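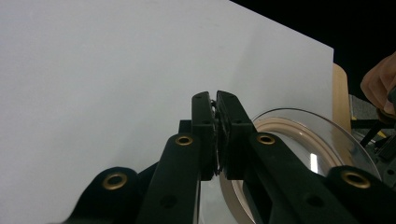

Gripper view at the white board. Fingers closed on a thin dark piece, clear lid to the right.

allik-jar-grips, README

READ THIS BEFORE TRAINING ON ANYTHING. Part of this set has a width fault and the files don't say so.

What's in it
2803 episodes, two hand-held grippers, one operator at a time, tabletop tasks with small objects. Recorded at the Hamstead room in March. Each episode has two gripper views, one head view, gripper pose and jaw width.

What went wrong
Jaw width on the left gripper froze in 993 episodes. The value sticks at whatever it was when the cable lost contact, then jumps when it comes back. Video keeps going fine so the playback check passed every one of them. Rajitha Sheikh found it when a policy trained on the set kept squeezing after contact -- cracked a jar on the Barua arm, glass on the bench, e-stop hit by hand. No one hurt. Arm is on half force until we close this out.

Cause, as far as we know: the connector on the left unit works loose when the cable swings past the wrist. Logger fills gaps with the last good value and does not flag them. Second part is our bug, not the hardware's.

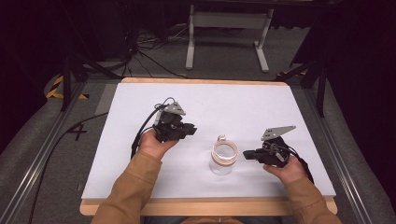

Jar tasks got the worst of it, lots of wrist turning with both hands close in to the middle. Right gripper widths look ok in everything checked so far. Poses not affected, they come over a seperate line.

What to do
- Use width_ok.csv, drop every row marked 0
- Don't interpolate over the frozen parts. We tried, it makes up grasps
- Video-only work can use the full set
- Do NOT run a policy trained on v1 on a real arm with glass. Foam blocks first, someone on the e-stop

Fixed in v2
Logger writes NaN on a gap and stops the episode after 9 missed reads. Cable now gets a clip at the wrist and a tug test before each session.

Still open
Re-recording at Bitdale, jar tasks first. Mask was made by script and only spot checked, so short freezes may have slipped thru. If you find one send the episode number to Krystyna Laskowska, she keeps the list.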